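Waltura Hand Tool Kit, trial unit
Receiving and daily safety check, with comments
Site: Virkcombe
Date: Tue 5 January

1. Case and contents. OK. All parts on the packing slip were there. Spare pads were bagged but not labeled left and right. Asked Waltura to label them.

2. Fasteners on finger plates. OK after tightening. One screw turned a quarter turn by hand. Put on the weekly list.

3. Finger pads. OK. No tears, no lifting at the corners. Supplier gives pad life as 3,000 closes. We will swap at 2,000 until we have our own numbers.

4. Pinch points. Needs work. The gap behind the plates can catch a glove cuff. Loose sleeves are out until the guard arrives.

5. Grip on smooth items. OK. Small clear plastic bottles with the cap on, held below the shoulder, liquid inside. Operator to keep the bottle upright and stop if the wall starts to fold.

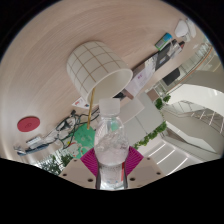 Urrutia wrote back on item 5 that bottles should be tried at three fill levels, because a full one hides a weak grip setting. They also asked for the squeeze limit to be written on the sheet each time. Agreed, both added to the next round.

6. Work surface. Keep cords and drinks outside the reach of the tool. Comment: still open. Mark the area with tape before the next shift.

7. Cleaning. Wipe pads with a damp cloth only. The solvent we use on the Skevuneck units is not approved for these.

8. Rest breaks. Up to 50 minutes of use, then change hands or change operator. The wrist strap was comfortable enough but slips when loosened.

Result: pass with comments. Items 4 and 6 to be closed before the kit goes to the second shift. Purchase decision stays on hold until the guard is fitted and checked.

Waltura trial records, Virkcombe site | Contact the safety desk | Back to top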